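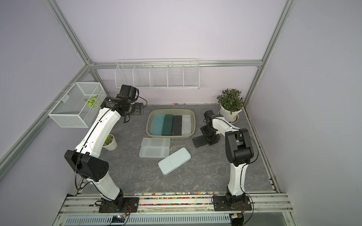

Relidus Bralstead Two-Arm Recording Cell

Overview

The Bralstead is an enclosed tabletop cell for recording two-arm manipulation episodes for policy training. Both arms bolt to the front rail on black base plates. The enclosure is aluminum extrusion with plain lavender panels, which keep the background constant from one episode to the next. The work surface is gray with a marble pattern. Plain surfaces can be ordered, but policies trained on them have moved less well to other tables in our own tests.

Standard task set: sorting and packing

The cell ships with task sheets for the operator. The one shown on this page is tray packing. Pencil cases of similar outline and different color are placed upright in a shallow tray, and further cases lie on the table at mixed angles. The operator picks a case, turns it to match the row, and sets it in or takes it out. Start positions are changed between episodes according to the sheet. The wire shelf, the mesh basket and the potted plants stay in the cell throughout.
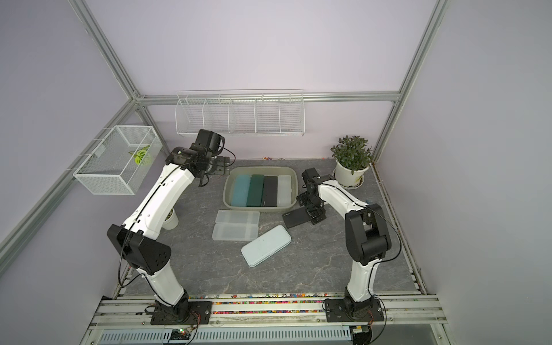

Tray packing, fixed view. Right gripper over the black case, left gripper at the back.

Recording

Each episode is saved as one folder holding joint positions, gripper commands, all camera streams and the task label. Streams share a single clock. If a stream drops, the episode is marked incomplete and left out of the export by default. The operator can discard, keep or flag an episode from the foot pedal. Flagged episodes go to a review queue, where a second person trims the start and end.

Failed grasps are kept if the operator recovers within the same episode. They carry their own label and can be filtered at export.

Cameras

One fixed camera covers the table. Each arm carries a small wrist camera with the finger tips in its lower field of view. Exposure is locked at the start of a session. Glare on a glossy top shows up in the wrist stream and should be checked before recording. 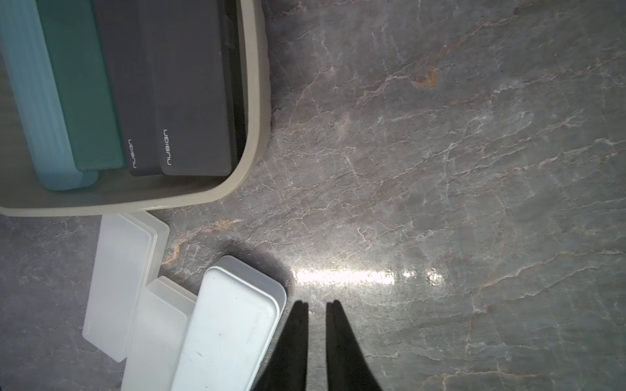

Fotini Bakalis writes that her group first trained on the fixed view alone and got poor results on cases lying close together. Adding the wrist streams fixed most of the placement errors, she says, though she would like exposure lock to be set per camera.

Per-camera exposure lock is planned for the December software release.

At short range an object can fill most of the wrist view. Frosted and translucent objects give soft edges and pass the background through, so the task sheet asks for more episodes with them than with opaque ones.
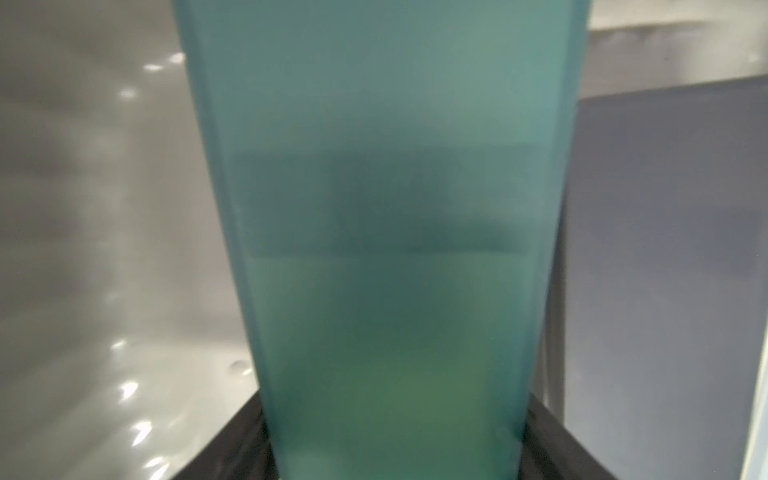 Ifigeneia Vasilakis asks whether close views such as these should be dropped before training, as they hold little position information. Her own set was thinned by hand and she is not sure it helped.

We leave them in. The export tool has a setting to lower their weight, off by default.

Ordering

Cell with 2 arms, cameras and software: part Bralstead 2
Spare wrist camera: part Bralstead 11
Finger set, black: part Bralstead 12
Warranty: 3 years on the enclosure, 2 years on the arms
Distributor: Gromberg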